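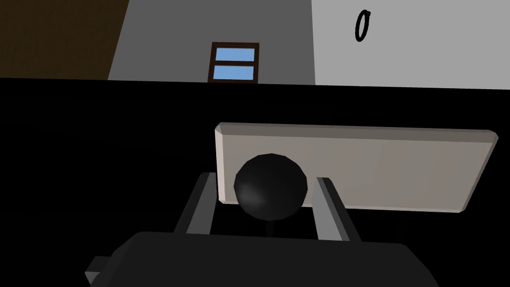

Computer rendering: a glossy black ball between two grey gripper fingers.

Report on the Visit to the Domow Paper Mill Open Day

Members of the Regional Heritage Trades Association attended the annual open day at the Domow paper mill on a Wednesday in October. The visit was arranged by Firouzeh Hassanpour, programs officer, at the invitation of the mill's general manager, Slamet Wuisan. The party was received at the east gate at 9:30 a.m. and divided into 2 groups for the morning.

The first session took place in the pulp hall, where cotton offcuts are sorted by colour and fibre length before beating. Mr. Wuisan explained that the mill continues to favour cotton over wood pulp for its archival lines, and that supply has become less predictable since a nearby garment works closed. Offcuts are now received from Nouri, a shirt maker, in bales of 1000 kilograms. Members were invited to handle samples at each stage of beating and to compare the results with sheets from the mill's own archive.

Zihan Su, vat supervisor, then demonstrated sheet forming by hand. The mould is dipped, levelled and shaken in two directions, and the sheet is couched onto felt while still saturated. Several members attempted the process under supervision. The resulting sheets were uneven at the deckle edge but were accepted for pressing, and will be forwarded to the Association's office once dry. 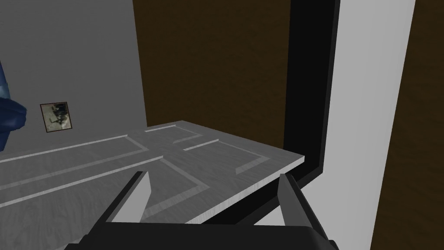

Following lunch in the staff canteen, the party proceeded to the drying loft. The loft retains its original louvred shutters, which are adjusted by hand according to the weather. Saeed Talebi, who is responsible for finishing, noted that slow air drying gives a softer surface than heated cylinders and is preferred by the mill's bookbinding customers. The catalogue currently lists 1371 combinations of weight, size and shade, a figure the mill intends to reduce.

The final session concerned watermarks. Elaheh Abbasi presented wire designs from the collection, including the Vunora mark, which was restored last winter after damage in storage. Questions from members centred on the cost of commissioning a private mark and the minimum order, which stands at 1000 sheets.

The Association records its thanks to the management and staff of the mill. Members wishing to borrow the sample book may apply to Ms. Hassanpour in writing.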